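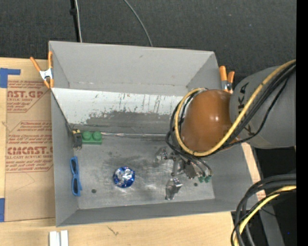
Fitting a Sloped Panel in a Deep Parts Bin

I love a deep gray bin. I have bought far too many of them over the years, and until this May I used every single one wrong. You fill it, you take from the top, and then one day you're up to the elbow feeling along the back wall for the last few hinges. A slope across the back fixes that! Small stuff slides forward to where your hand goes, the corner at the back disappears, and the whole job fits in a Friday evening with time left for dinner.

Jana Engelhardt showed me her first one at the Trestitz workshop and I went home and measured my own bins that same night.

What you need

A rectangular bin with high, flat sides
A sheet of stiff plastic or thin metal for the panel
A narrow metal strip for the bottom edge (I used a leftover piece of aluminum)
Cardboard for the pattern, a whole cereal box if you have one
Tape measure, pencil, square, file, sandpaper
Double-sided mounting tape, the thick foamy sort
Dish soap, a rag and rubbing alcohol

Clean the bin first

Empty it all the way and wash it with warm water and dish soap. Old bins collect a kind of gray paste at the bottom and you'll be amazed at the color underneath. Scrape marks are fine, leave them. If you find a burr that catches a fingernail, sand it down now. Let the bin dry, then wipe the places where tape will go with rubbing alcohol and don't touch them again.

Measure low and high

Most bins lean outward, which means the width at the floor is smaller than the width at the rim. I missed this on my first try and cut a lovely straight rectangle that stopped halfway down. Measure across the floor at the spot where the panel will land, then measure across the back wall at the height where it will start. Write both numbers on the tape stuck to your pencil, or wherever you won't lose them. My Meltel bin is 34 centimeters wide at the floor and clearly more at the top, so my panel is a trapezoid and yours probably will be too.

Make a cardboard pattern

Draw the trapezoid on cardboard, cut it out and lean it in the bin. Now play with the angle! Drop in a handful of whatever you plan to store and watch what it does. Screws and nuts will slide on a fairly gentle slope. Anything flat, like washers, wants it steeper. Soft things like felt pads barely slide at all, and I'd keep those in a plain bin.

I ended up at 29 degrees for mixed hardware. Jana goes steeper and loses more floor space, but she stores a lot of washers. Mark the top and bottom positions on the bin walls in pencil before you take the pattern out.

Cut the panel

Trace the pattern onto your sheet and cut just outside the line. File back to it slowly and test the fit every few strokes. You want it to drop in with no force and no gap wide enough to swallow a small screw. Round the two top corners a little (your knuckles will thank you).

Go over the face with fine sandpaper if it's sticky or has a rough coating. Don't worry about keeping it pretty. My oldest panel is scratched from top to bottom and parts slide down it as well as ever.

Add the bottom strip

Cut the metal strip to the width of the bin at the floor and file both ends smooth. Tape it along the foot of the slope so that it covers the joint. Thin washers will try to get under the panel, and they are very good at it. Press the strip down hard along its whole length and leave it overnight under something heavy. A jar of old bolts is perfect.

Fix it in place

Run mounting tape along the top back edge and down both sides. Set the foot of the panel first, line up your pencil marks, then push the top back against the wall. You get one good chance with this tape, so do a dry run with the backing still on.

Loading it up

Pour parts in from the slope side and stop when they reach about halfway up the panel. Overfill it and nothing moves.

If parts hang up near the top, give the panel a wipe. If they pile up at the strip, its front edge is standing proud, so press it flat again or file it to a bevel.

I have a Jemari bin waiting on the bench that is longer than the others, and I want to try it with a slope at each end.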